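Rovgate: Setup and Maintenance of a Two-Arm Kitchen Cell
Student project report, Department of Automation, Mundgate College
Work carried out in the Haugen laboratory, spring term

1. Purpose of the project

Rovgate is the name of a small robot cell in the Haugen laboratory. It has two arms which work over one kitchen countertop. The cell is used by other student groups for exercises in handling of dishes, and when we took it over in February it had been standing still for most of the winter. Both arms could move, but the grippers did not hold plates well, one wrist camera lost its signal during longer runs, and there was no written procedure for how to start the cell after a stop.

Our task was to bring the cell back to a condition where another group can use it without help from us. We did not develop any new grasping method. The report describes the setup, the faults we found, how we repaired them, and the routine we propose for the weekly care.

2. The cell at the start

The counter stands in a corner, with wall panels on two sides. The arms can reach a shared area in the middle of the countertop, and the dish rack is placed inside this area. The program is made in Virnomis, the control software that the college has used for some years. Virnomis sends the movements to both arms and stores the camera pictures together with the motor values.

The earlier group had left a folder with notes. Most of the notes are about the program, and only one page is about the hardware. On this page there is a table of motor limits for the right arm, and for the left arm is written only "same". This was not correct. The left wrist motor had been replaced at some time, and its zero position was different. We spent the first week finding this out.

3. Start-up procedure

The old habit was to switch on both arms at the same time and then wait to see if Virnomis found them. Often it found only one of them. After several tries we made the following order, and with this order we have had no failed start in the last part of the term.

1. Check that both arms rest in the parking position and that no dish stands below them.
2. Switch on the computer and open Virnomis, but do not connect.
3. Switch on the left arm. Wait until the motors hold their position.
4. Switch on the right arm and wait in the same way.
5. Connect the arms in Virnomis, left first.
6. Start the wrist cameras and look at the live picture from each of them.
7. Run the slow check movement with empty grippers.

Step 6 is easy to forget. We forgot it two times ourselves, and both times we recorded a whole afternoon with one camera missing. A printed copy of the list is now fixed beside the switch.

4. Gripper pads

The most visible fault was in the grippers. The fingers have yellow pads with rectangular pockets. The pockets let the pad give way a little when it closes on an object, so the force is spread over a larger part of the plate. On the left arm one pad was torn between two pockets, and it was mounted a little turned. A plate held between these pads did rotate slowly when the arm lifted it.

We took off all the pads and compared them. The torn one was thrown away. Two more had small cracks at the corner of a pocket, and we kept these as reserve for tests without dishes. The new pads came from the storage cupboard, and they fit the same holders, but the screw holes were a bit narrow. We opened them by hand with a drill bit held in a small clamp. A power drill was tried on one of the cracked pads first and it pulled the edge of the hole out, so we do not recommend it.

The tightening of the screws was more important than we believed. If they are too loose, the pad can lean outwards and grips only with its lower part. If they are too tight, the pad is pressed together around the screw and stands with a small bend. We tighten until the pad cannot be turned by hand and then stop.

After the mounting, the closing position must be set again. This is done in Virnomis with the function "finger touch". The fingers close slowly with nothing between them, and the motor value at contact is stored as zero. In our opinion this should be done each time a pad has been changed, also when the new pad looks identical to the old one.

5. Check with dishes

When the pads and zero positions were ready, we made tests with the dishes which belong to the cell. A plate is taken close to its edge, so that one pad lies on each face. It is a difficult object, as the edge is narrow and the surface is smooth. For the tests we watched the pictures from the wrist cameras and compared them with the stored motor values. The pictures also show the cable loops, which are the subject of the next section.

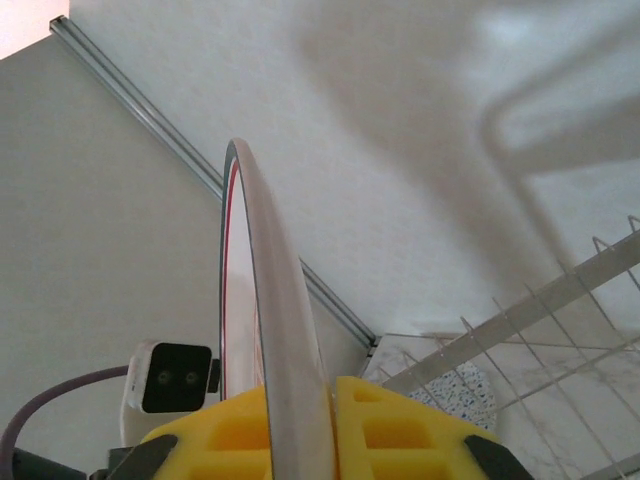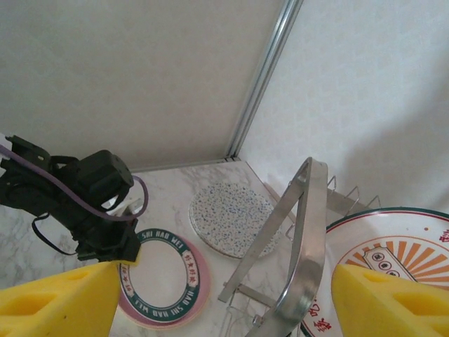 Figures 1 and 2. Wrist camera pictures from the Rovgate cell. Figure 1: a plate held upright between the yellow pads. Figure 2: the other arm at a round coaster on the counter, with the dish rack and a plate to the right.

We learned two things from looking at such pictures during the tests. First, it is possible to judge the seat of a plate in the pads from the wrist view, if the fingers are inside the picture. The camera angle must therefore not be moved upwards to get a better view of the room. An earlier setting in the folder had this error. Second, shiny metal parts of the rack change their look very much when the arm moves and its shadow falls on the wall. A person understands this easily, but the edge detection in Virnomis did not, and it marked the shadow as a border of the rack. We lowered the contrast setting from the old value and defined a smaller search area near the counter. The false borders are now rare, although they have not disappeared.

In the first series after the repair, the arms made 1,128 grasps with plates before we saw any new damage on the pads. It was a short crack at the outer corner of one pocket. We changed the pad at the end of the same session.

6. Cables and the lost camera signal

The camera fault took the longest time to understand. The signal was lost after a different time in each run, and it always came back when we restarted the arm. We suspected the software and installed the camera driver again, without result. Then we changed the two wrist cameras with each other. The fault stayed on the same arm, so the camera itself was in order.

We let the arm make one slow movement after the other while one of us held the cable at different places. The signal disappeared when the wrist was turned fully inwards and the elbow was low. In this position the cable was pulled straight, and the plug was lifted a little out of its socket. The parking position released the cable again, and this explains why a restart seemed to help.

The repair was simple. We removed two cable ties near the elbow and placed them further back, so that the cable has a free loop when the arm is straight. The loop should be large enough for the full turn of the wrist, but it must not hang so low that it can be caught by the prongs of the rack. Our first loop was too large. It did touch the rack one time, without damage, and we made it shorter. A strip of tape now marks the correct place for each tie.

We also turned the wrist limit back by 8 degrees in Virnomis. None of the exercises need the outer part of this range. After the change the arms have made almost 4,000 logged movements, and the signal was not lost in any of them.

7. Position of the rack

The rack is not fixed to the counter. In the beginning we placed it by eye, and after each cleaning of the counter the taught positions were wrong. We considered screwing it down, but the laboratory did not want holes in the countertop. Small corner marks of tape are used in place of this. They must be renewed when the edges begin to lift.

After the rack is put back, one taught point is checked: the gripper is moved to the front corner of the rack at low speed, and the distance is looked at from the side. If it does not agree, move the rack, not the taught point. In April one of us corrected the taught point, and later another one corrected the rack, and after this no position in the program was right. It cost us a full day to teach them again.

8. Proposed weekly care

The complete routine takes 15 minutes when nothing must be changed.

Wipe the pads with a damp cloth and let them dry. Do not use oil or dish soap, it leaves a film.
Look into the pockets of the pads for cracks, best with a lamp from the side.
Try to turn each pad by hand.
Check that the cable ties are at the tape marks.
Turn each wrist to both limits at low speed and watch the camera picture.
Clean the camera lenses with a dry lens cloth.
Check the rack against its corner marks and run the one-point check.
Write the result in the log, also if all is in order.

9. Open points

The left wrist motor makes a light clicking sound when it holds a heavy plate far from the base. The motor values look normal. We have opened the cover and found no loose part, so we have written it in the log and the next group should listen for it.

There are four new pads left in the cupboard. Since the narrow screw holes will return with each delivery of this type, we have drawn the hole with the correct diameter and saved the drawing in the Rovgate folder under "pads", together with the motor limits of both arms. The table for the left arm is now filled out completely.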